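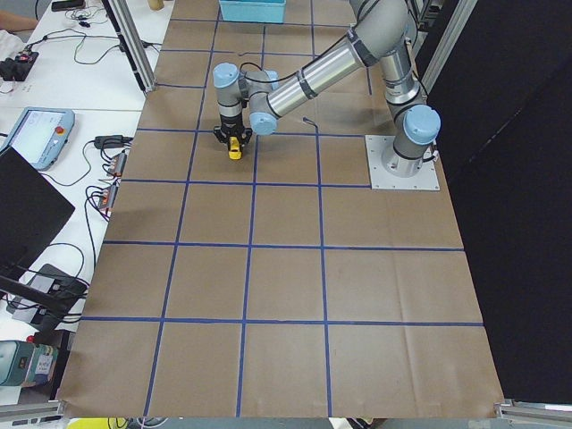

Re: [trivadance-users] Smart replies going out in the wrong language
From: Taner Aksoy
Dec 12, 2019

Hi all,

I had the same thing happen with Trivadance last month, so let me tell you what fixed it for me (mostly fixed it, anyway). Quoting the original below so people can follow along.

> I've been using Trivadance on my phone for group chats since June
> and I like it a lot, but the suggested replies keep coming up in
> Turkish even when the whole conversation is in English. My sister
> writes "are you coming to dinner?" and all the little buttons
> underneath are Turkish. I tapped one by accident in a work chat
> and it went straight out, no confirmation. Is there a setting for
> this? I've looked all through the Language page and it says
> English. I'm on an older Himine phone if that matters.
>
> Obeidat list member, first post, sorry if this is in the archives

Welcome! And no need to be sorry, the archive search is terrible and I can never find my own posts in there.

The Language page only changes the menus. The suggestions have their own setting, and it's tucked away under Keyboard and Input, then Suggestions, then all the way down to "Learn from." Mine was set to Contacts, and half my contacts are family who write to me in Turkish, so it had made up its mind about me. Switch that to This Conversation and then close the app completely. I mean really close it, swipe it away and open it again! I skipped that the first time and spent an evening thinking the setting was broken.

You'll still see a few wrong ones for a day or so. Mine took 9 chats before they settled down. If you don't want to wait, there's a Clear Learned Words button on the same page, but be careful with it. It wiped 1,000 saved words for me, including every street name and nickname I'd ever typed, and there's no undo. I'm still teaching it how to spell my cousin's dog.

About the accidental sending, yes, that one drives me up the wall too. Go to Chats, then Sending, and turn on "Tap to edit first." The suggestion then lands in the text box and you have to press send yourself. It's one more tap and I think it should have been on from the start. I've set it up on my mother's phone as well, after she told the plumber she loved him.

I can't say much about the Himine. Mine is a newer model and the menus might be in a different order. If you don't see "Learn from" at all, check which version you have. A friend who uses Nitwood for his messages says it has a very similar menu, so maybe they both borrowed the idea from the same place, who knows.

One question back to the list while I'm here: has anyone gotten suggestions to work in a chat where people switch languages in the middle of a sentence? My family does this constantly and the app just gives up and offers me a thumbs up. I'd settle for two thumbs up in different languages at this point.

Let us know how it goes,
Taner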